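Subject: Re: [manip-club] Right arm setup and the bottle rack task
From: Carleen Faulkner
To: manip-club list
Date: 03/12/2018 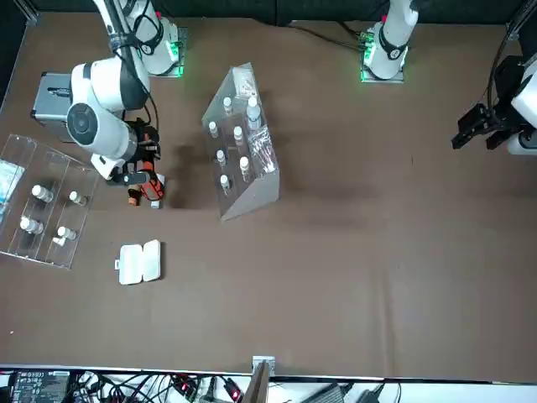

Replying to Paora's points in order, then two of my own.

Paora Maihi wrote:
> 1. Do we teach the rack poses one by one, or teach the
> corners and work out the rest? The slanted face worries me.
> 2. Gripper speed is still at the October value. Can it go up?
> 3. Which arm does the tray? Cameron's script assumes the left,
> Gemma's assumes the right.

1. Teach them one by one for now. I tried the corner method on Vesora and the error at the middle rows was too large to ignore. The rack is clear acrylic and the depth readings off it are poor, so don't use them to find the face. Use the taught poses and check against the white of the bottles. They differ in size, so each pose needs its own approach height. Please put the height in the same file as the pose and not in the script.

2. No. Leave it at 200 until the logging is sorted. We currently lose samples when both arms report together. Cameron has set the buffer to 1000 lines, which helps but does not cure it.

3. The right arm does the tray. It is on the left-hand side of the table with the bottles lying down in the compartments, and the left arm would have to reach across the rack to get there. Cameron, please change your script to match. The left arm keeps the parallel gripper and should stay parked on its own side unless the script calls it.

4. Cable loops on the right arm. Wrist rotation past the soft limit pulls on them. I have reduced the limit in the Sirard config. If your motion planner now refuses a pose it used to accept, that is the cause. Re-teach the pose and leave the limit alone.

5. The wiring on the shelf along the front of the table needs labels before the assessment. Philomena has asked that anyone on the course be able to trace a cable from the control board without help. Gemma and I will make a start, but whoever added the last connectors should send me a list of what goes where.

The full run currently takes around 13 minutes. Most of that is the approach moves, so please do not spend time tuning the grasp.

Config files are in the Arai folder, old versions in Vellau. Do not edit the old ones.

Carleen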